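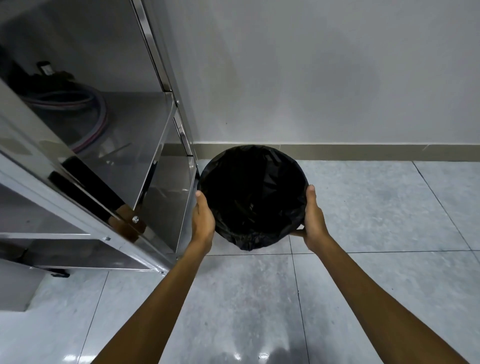 4.2 Chores that fall through the diary

Time-use diaries ask people to account for their day in slots of 15 minutes. This works well for sleep, commuting and television, all of which have the courtesy to last longer than a slot. It works badly for housework, much of which is over before anyone thinks to write it down. Our 20 households in Lonbridge kept diaries for two weeks and handed in 1655 chore entries between them. Cooking was well covered. So was laundry, which has a machine to announce it. Changing the trash bag was hardly there at all, although the households all produced trash and none reported keeping it.

We call these short tasks "slot orphans." The group also includes refilling the soap, wiping the counter, and finding out which of the containers in the refrigerator has died. A slot orphan is usually done on the way to something else, and it is the something else that gets written down. One participant entered a whole Monday evening as "made soup." Asked about it later, she came up with six further tasks, two of which she described with real bitterness.

Marty and Marty (Rosine Marty ran the interviews and Pascal Marty coded them) handled the problem with a follow-up call. Participants were read their own diary and asked what else had happened in each slot. Recall improved, and so did the quality of complaint. The cost was that partners in the same home now remembered different evenings. In the Gautier household, as we will call it, both adults claimed the same bag of trash. We coded it as shared, a decision that pleased neither of them.

Coding rules also matter. Under the scheme we inherited, handling trash counts as "cleaning" if it happens indoors and "yard and exterior" once the person has crossed the doorstep. A single trip to the curb therefore belongs to two categories and is too short for either. We have merged them. A task such as the one in Figure 3 is coded from the removal of the old bag to the moment the new one is in place, with the walk outside included if there was one – a rule that took longer to agree on than the task takes to do.

Figure 3. A slot orphan: fitting a black garbage bag over the rim of a white trash can.

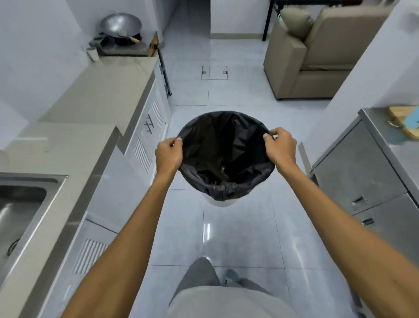 Why not simply use shorter slots?

Shorter slots catch more chores but lose more diarists. In our pilot, people given a finer grid began filling it in at bedtime from memory, which brought back the vagueness we were trying to remove and added tiredness to it. We kept the longer slots and put the effort into the calls.

The calls have their own bias, of course. A person asked what else they did is unlikely to answer "nothing," and we have no way to check the soap. The totals in Section 5 should be read with that in mind, especially those for households where one adult took the call while the other was in the room.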